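Naturside Technical Newsletter
22 December 2023
Bench notes: demonstrating computer reassembly at Plestbridge
Arvid Dahlgren

The reassembly cell at Plestbridge has been recording since August. This item covers the two ways we demonstrate the task, what gets logged, why recordings are rejected, and the changes to the procedure that take effect in the new year. Readers who only run the cell can skip to the section on resets.

The task

Mac Mathúna asked for a cell that can put salvaged parts back into desktop towers after testing. The tower lies on its side with the panel off. The parts wait on a printed fixture to its left, and the arm has to take each one from the fixture and seat it in the case. Three parts are in scope for now: the processor, the memory module and the hard drive in its plastic caddy. Power supply, graphics card and main wiring stay in the case throughout.

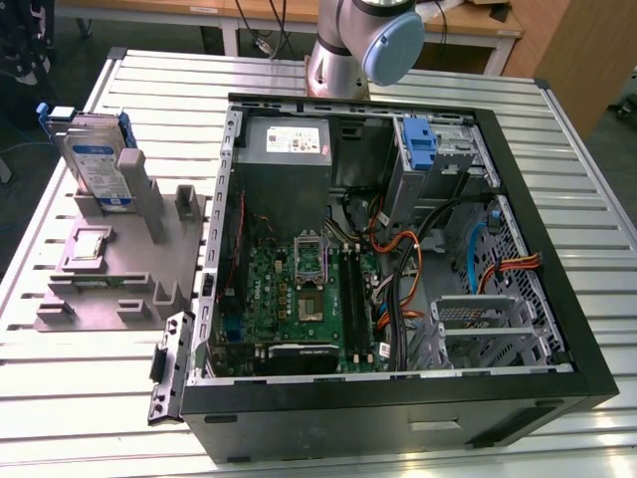 The open tower, with the parts fixture to its left and the arm behind.

Each part is treated as a separate subtask with its own start and end conditions. A processor recording begins with the socket open and the processor face up in its holder. It ends when the part is sitting flat in the socket and the fingers have withdrawn above the level of the case rim. Closing the retention lever is a different subtask and is recorded separately. We tried recording the two together in the first weeks and gave it up. The lever needs a different grip, and operators spent a long, variable time in between deciding where to put the fingers. The pause ended up in the data as if it were part of the skill.

Memory is similar. The recording starts with the latches open and ends with the module pressed home. The drive recording starts with the caddy upright on the fixture and ends with the caddy fully in its bay. Cables are not connected by the arm at this stage.

Hand guiding

In hand guiding the operator stands at the table, puts the arm into its compliant mode and moves it by holding the last link. The arm compensates for its own weight and that of the gripper, and the operator supplies everything else. A foot switch opens and closes the fingers.

This gives the best contact. An operator can feel a memory module touch the slot and rock it slightly before pressing, and the motion comes out short and direct. There are two costs. The first is that hands and sleeves get into the bench camera's view, and a policy trained on those images learns to expect a sleeve. The second is that the force readings at the wrist are contaminated by the operator's own push, so the logged force during insertion can't be used as it stands.

We get round both by replaying. The joint path from a hand-guided recording is played back by the arm on its own, with the tower and fixture reset to the same positions, and the images and forces are taken from the replay. If the replay fails to seat the part, both recordings are marked as failed. The drive caddy replays well. The processor replays badly, as a small error in where the tower was put back is enough to leave a corner standing on the edge of the socket. 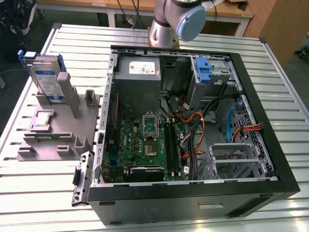
Positioning is therefore the main limit on hand guiding. The tower is located against two stops clamped into the table grooves, and the fixture is keyed to the same grooves. We considered fixing the tower down altogether. That would improve the replays and make the resulting policy useless on any tower placed a little to one side, and Mac Mathúna's benches won't have clamps. The stops stay for hand-guided sessions and come off for remote ones.

Remote control

In remote sessions the operator sits away from the table and moves a small leader arm with the same joint layout. The working arm follows it. A trigger on the leader sets the finger opening continuously, so a half-open grip can be held for as long as wanted. The operator works from the bench view and the wrist view on one screen. Looking directly at the table is not allowed during a recording: the operator should have no information that the policy won't have later.

That rule is unpopular and it slows people down, particularly when the fingers go down between the drive cage and the power supply and the bench view loses them. It also exposes bad camera placement very quickly. Two wrist mounts were scrapped after operators reported that they couldn't judge the height of a module over the slot. The current mount looks along the fingers at a shallow angle and gives the tips and the surfaces beyond them together.

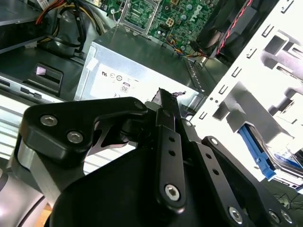 Force is the weak point of remote work. The leader arm gives no resistance when the working arm meets something, and new operators press far too hard. We now show wrist force as a bar at the side of the screen, and the policy is given the same value as an input, which keeps the rule above intact. A limit in the controller stops the arm if the force stays high. A stop ends the recording, and it can't be resumed.

Cables cause more stops than hard parts do. A loop of power lead resting on the board will let a finger slide under it on the way down and catch it on the way out. Operators are told to leave the cables as they lie unless one physically covers the target. Dressing them neatly before each run would give clean data for a case nobody is going to hand us.

What is logged

All streams go into Purnier at 30 samples a second: joint positions, commanded positions, finger opening, wrist force, and one image from each camera. Commanded and measured positions are both kept. During an insertion they differ, and the difference carries a good deal of the information on how hard the operator was trying to push.

Image timestamps are taken at capture and not at write. This was wrong until the autumn release of the logger, and the delay varied with disk load. Recordings made before the fix have been realigned using the gripper's own motion in the wrist view. They carry a flag, and anyone training on short action windows should leave them out.

Each recording also has a short text line giving the subtask, the method, the operator code and the tower code. Free comments are permitted but are ignored by the training scripts.

Counts and rejections

At the close of this period the store holds 2,438 recordings across all subtasks and both methods. Of these, 406 are rejected and kept in a separate partition. The rejected set is dominated by three causes.

Wrong end state. The operator pressed stop while the fingers were still closed on the part, or before they had cleared the case. The motion itself may be perfectly good, but a policy trained on it never learns to let go. This is the most common cause and the easiest to prevent.

Reset error. The part was not seated properly in its pocket on the fixture at the start, or the socket or latch was in the wrong state. It is usually found on review of the first image.

Idle time. The arm was still for long enough in the middle of a subtask that trimming it would leave a visible jump. Short pauses are trimmed automatically.

Recordings in which the operator missed, backed off and tried again are not rejected. Earlier guidance said they should be, and it was mistaken. The first policies trained on clean runs alone had no response to a near miss: the module would touch down beside the slot and the arm would carry on pressing until the force limit tripped. Adding almost 200 remote recordings with a correction in them removed most of that behaviour on the memory subtask. The processor subtask has improved less, and we don't yet know whether the cause is the data or the resolution of the wrist image at that distance.

Resets

From the first session in January, the reset order is as follows.

Withdraw the arm to the rest pose behind the case.
Return the part to the fixture and check that it sits down fully in its pocket.
Set the socket lever or memory latches to the start state for the subtask.
Remote sessions only: shift the tower by hand, by no more than the width of one table slat, and turn it slightly.
Leave the cables where they have fallen.
Check both camera views on the screen, then start the logger.

The fixture should not be moved between recordings in a session. It may be moved between sessions. If a post or clip on it works loose, stop and swap the whole plate; do not glue it in place on the table. Spare plates are on the shelf under the bench, and print files are in the shared folder under the current revision letter.

Processors used for demonstration wear at the contacts and edges. They are scrap parts and must not go back into Mac Mathúna's tested stock. The same applies to the memory modules and the demonstration drive.

Next period

Lever closing will be recorded by remote control only. Hand guiding will be kept for the drive caddy, and replays will be made the same day so that the stops don't have to be refitted. A second model of tower is due from Mac Mathúna, with the drive bays at the other end of the case, and a new plate is being drawn for it. Operators who want training on the leader arm should put their names on the sheet by the cell door before the break.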